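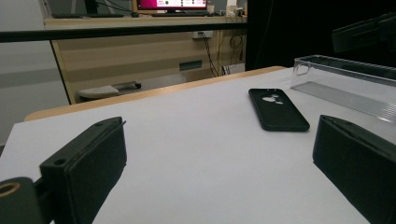
Phone cases: check the rim before you reuse one

2 min read

A used case can go back on a phone if its rim still stands higher than the screen glass. Lay the empty case flat on a plain white surface under even light. A black case shows its outline clearly against white, and the table shows through the camera cutout, so a torn or stretched edge is easier to find.

Check all four corners first. Press each one inward and release it. A corner that stays bent should be rejected. Next, run a fingernail along the raised rim and around the camera openings, feeling for grit or splits.

Wash with 200 ml of lukewarm water and 3 drops of dish soap. Rinse, then air-dry overnight. Do not use a hair dryer on soft cases.

Lutfa Bepari keeps the case log at the Clisville repair bench. It now holds 341 entries, nearly 100 of them added since November. Corner failure is the most common reason for rejection. Cases that pass can be left at the Woditcombe desk on Saturday, with the phone model written on a paper slip inside.

Last updated: November

Related items
Screen protectors: removing old adhesive
Sorting cables by connector
Woditcombe desk: what we accept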